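# Why Does Glue Stick to Everything Except Its Own Tube?

Glue has one job, and it is very good at it. Squeeze a drop onto paper, press something on top, and a while later you can't pull the two apart without a fight. So why doesn't it set inside the tube?

Most craft glue is tiny bits of sticky stuff floating in water. Inside a closed tube the water can't get out. Spread it thin, and the water slips off into the air and soaks into the paper. The sticky bits are left behind, squashed together and holding on.

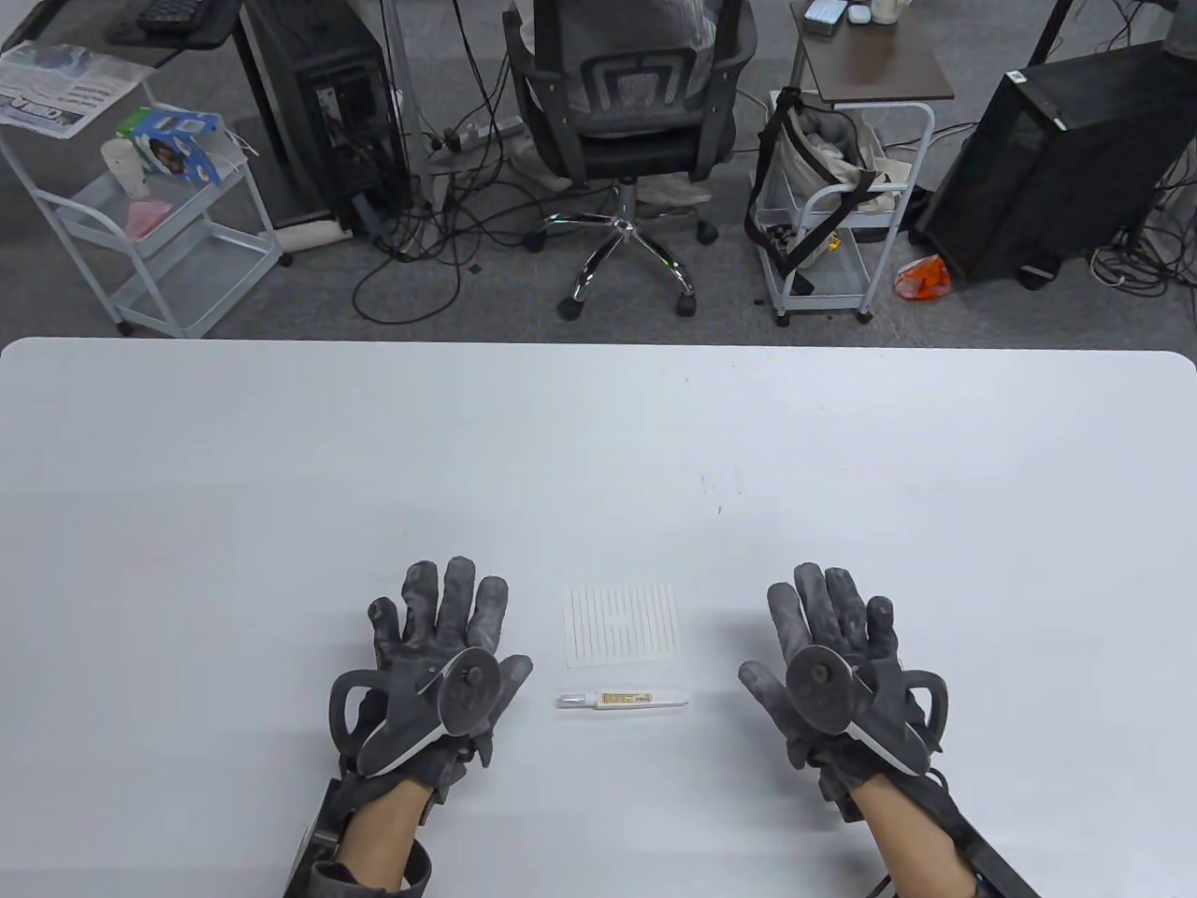 Paper is a great help here. It looks smooth, but up close it is a tangle of plant threads, full of gaps. Glue creeps into the gaps and hardens there. Shiny plastic has hardly any gaps, so craft glue often peels right off it.

Now try it yourself. Clear a table, put down one sheet of paper, and draw a small dot where the glue should go. Then put a single drop on the dot. One drop — grown-ups always use too much.

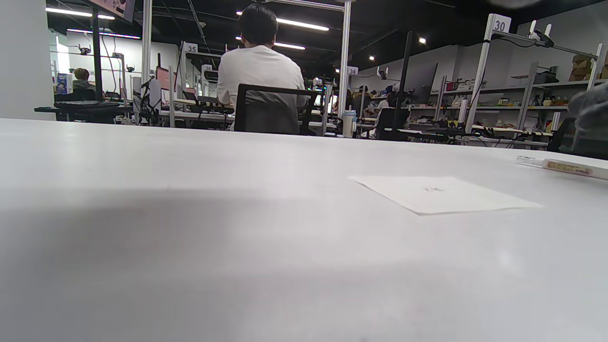
*A sheet of paper on a white table, with a marker close by.*

Wait 15 minutes before you poke it. You will want to poke it after two. Put the cap back on the tube while you wait, or next week you'll own a very small rock.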